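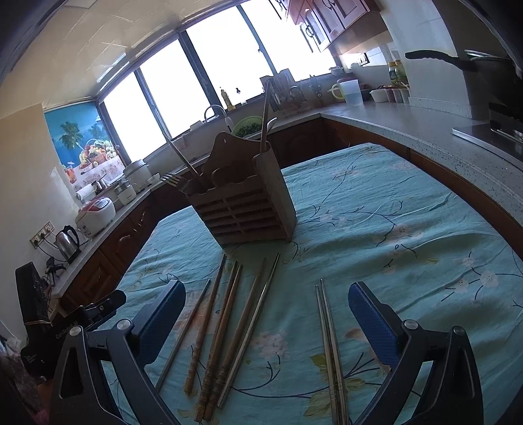
Hurkik (the band, and also the title of their first record, which trips up everyone who goes looking)

Hurkik is a heavy metal band from Flakbridge, formed by guitarist Benedikt Petersen and drummer Volker Hagedorn. I've been keeping this entry going for the fan encyclopedia for a good while now, and I should say up front that I love this band, so if you want the cool, neutral version you may need to look elsewhere. I do try to get the facts right, though!

Origins

Petersen and Hagedorn met in a covers group called Jekoline, which played weddings and the odd car show. Neither of them liked the set list much. They started staying late after practice to work on slower, heavier stuff, and when Jekoline fell apart in April of that year (the singer moved away, no hard feelings as far as I know) they kept the practice space and the van and carried on as a two-piece. For the first few shows there was no bass at all. Petersen ran his guitar into 2 amps, one of them a bass amp, and if you've heard the early tapes you know that rumble I mean, it's like standing next to a cement truck.

The name is a made-up word. Hagedorn used to shout it as a count-in. I've seen it spelled Hurkick and Hurkic on flyers, and both are wrong.

Style

Most people file them under doom, and I get why, but the second half of any Hurkik set is fast. I'd call it old-school heavy metal played by people who grew up on doom. Petersen tunes low and sings in a clean, kind of pleading voice, with hardly any growling. Hagedorn hits very hard and leaves a lot of space, and he's fond of stopping dead in the middle of a riff for a bar or so (the crowd always cheers too early, me included).

Recordings

Hurkik, the debut, came out on cassette in a run of 400 copies, with hand-stamped covers. My copy has the stamp upside down. The songs are rough and the vocals are buried, but "Salt Road" is on there and it's still the one they close with.

Tsuchiya, the second album, is where most fans came in. It got a vinyl pressing of 1000, and the title track is 20 minutes long and takes up all of side two. I wasn't sold on it the first time. Then I heard it live, with the lights down and that long quiet part before the drums come back, and that was it for me. There's a shorter edit floating around that was made for college radio. Skip it, the fade-out lands right before the best riff.

A live tape, Flakbridge Nights, was sold only at the merch table. The sound is muddy on the first song and then somebody fixes something and it's great from there on.

Live shows

They don't talk much on stage. Petersen says hello, says the name of the town and says goodnight. They do play loud, so bring earplugs, and get there early if you like the openers, because Hagedorn picks them himself and he has good taste. Encores are rare. When they do one it's usually an old Jekoline number sped up, which the longtime fans go nuts for.

Lineup

Benedikt Petersen: guitar, vocals
Volker Hagedorn: drums, backing vocals on Tsuchiya

Notes

The track order on the cassette sleeve doesn't match the tape. The order on the tape is the one the band uses. I still need a decent source for the studio where the debut was mixed, so if you have the insert, please add it on the talk page.

Last updated 09/07/2025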